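Buscar en el cuaderno Buscar Borrar

Cuaderno de taller, septiembre. Presupuesto de equipo para Tendurlow

Empiezo por lo malo: el techo es de 3.000 euros hasta que cierre el ejercicio. Yamuna Nambiar preguntó si la cifra era por partida y le contestaron que era por todo. Hubo un silencio en la llamada con Colombo, de esos que luego no constan en el acta. Así que esta entrada es la lista de deseos después de pasar por la trituradora, para que el que venga detrás sepa por qué tenemos lo que tenemos.

Método, por llamarlo de alguna manera: sentarme junto a la mesa mientras el brazo trabaja y apuntar solo lo que echo de menos con las manos. Lo que se echa de menos leyendo catálogos no cuenta. Con los catálogos acabo siempre queriendo una segunda célula, un cambiador automático de herramientas y un despacho con ventana.

Lo primero que apunto es el cableado. El carro negro de la base acumula cables y herrajes con una alegría que ya no tiene arreglo a base de bridas, y el amarillo baja por el lateral haciendo lazos hasta encontrarse con un manojo de negros. Partida aprobada por mí mismo: 100 euros en canaleta, velcro y un pasacables decente. Es la línea más barata de la hoja y seguramente la única que se va a notar desde la puerta.

Lo segundo, los dedos de la pinza. El oferente habitual, Fendard, manda el juego completo por 900, portes aparte, y el comercial lo escribe en la oferta como si nos hiciera un favor de familia. Es casi un tercio del dinero en dos piezas que existen para rozarse con cosas. Banafsheh Sadeghi propone pedir uno y fabricar el resto aquí. Yo propongo pedir uno y cuidarlo, que es lo que propongo siempre y lo que no se ha hecho ninguna vez.
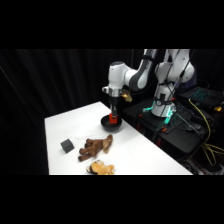
¿Cuánto tarda Fendard en servir un juego de dedos?
Unos 30 días desde que aceptan el pedido, y aceptar el pedido les lleva lo suyo.

Con ese plazo, lo que no salga de aquí en septiembre llega cuando ya estemos justificando el gasto. Nota para mí: la solicitud va con el formulario nuevo, el que pide el código de proyecto dos veces. Si se pone una sola, lo devuelven. Si se pone dos veces distinto, lo tramitan.

Tercero, los objetos. En la hoja de Colombo aparecen como «material de ensayo normalizado» y en nuestra mesa son un cubo gris oscuro, un cuenco negro y un par de peluches tumbados. He intentado redactar la justificación de los peluches en lenguaje administrativo y me ha quedado «cuerpos deformables de superficie fibrosa». Yamuna lo leyó dos veces y me pidió que lo dejara tal cual. Coste previsto: lo que cuesten en el bazar, con ticket. El ticket es lo difícil.

Aquí sí defiendo la compra barata. Gosanura vende un maletín de objetos calibrados muy bonito, con su espuma recortada, y se lleva lo que no tenemos. Prefiero gastar poco, reponer mucho y apuntar qué había en cada tanda. Banafsheh no está de acuerdo del todo: dice que dentro de un año no habrá manera de encontrar el mismo peluche, y tiene razón, de modo que se compran repetidos y se guardan en una bolsa con etiqueta. Falta decidir quién escribe la etiqueta – la última vez la escribí yo y no la entiende nadie.

Cuarto, el mantel. La tela blanca hace arrugas y nos hemos acostumbrado a ellas. Pedir precio de un tablero blanco mate o de un vinilo que se pueda tensar. Ojo con el brillo: si refleja, volvemos a la tela y habremos pagado por el paseo. Pedir muestra antes, por escrito, y guardar el correo.

Quinto, la vista desde la muñeca. Era mi candidata a llevarse el grueso del dinero y la he bajado de categoría después de repasar lo que tenemos. Un cuenco negro se come casi toda la luz y aun así el borde se distingue. Los dedos y la carcasa ocupan bastante de la parte baja y eso no lo resuelve una cámara más cara; a lo sumo lo resuelve un soporte distinto, que es aluminio y una tarde de Banafsheh en la fresadora.
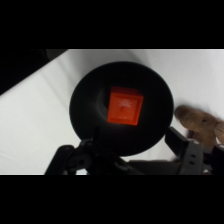

Vista de muñeca: cubo rojo anaranjado en el cuenco, pinza abierta.

Las marcas claras que tiene el cubo en la cara de arriba no se leen ahí. Las menciono para que nadie prometa lectura de texto en la memoria de Tendurlow, que ya he visto el borrador y venía animado. La pieza de madera de al lado tampoco está inventariada. Apuntarla.

Reparto provisional, a discutir cuando Yamuna vuelva de Colombo:

– Dedos, un juego, Fendard: 900.
– Orden de cables: 100.
– Objetos repetidos, superficie y soporte: sin cerrar, faltan ofertas.
– Reserva para roturas: lo que quede, y que no la toque el entusiasmo.

Fuera de la lista: el maletín de Gosanura, la segunda célula, la ventana.

Dudas que dejo abiertas. Si el juego de dedos entra como fungible o como inventariable; en administración me han dado las dos respuestas, la misma persona, antes y después del café. Si los portes computan. Y si conviene pedir a Fendard que congele el precio por escrito – Banafsheh dice que sí, yo creo que pedirlo les va a dar la idea de subirlo.

17:40. Enviado el formulario con el código puesto dos veces, igual en las dos. Veremos.

Entradas recientes
Oferta de Fendard, segunda versión
Bridas: qué queda en el cajón
Tendurlow, borrador de la memoria
Gosanura: notas de la visita comercial
Soporte de muñeca, croquis de Banafsheh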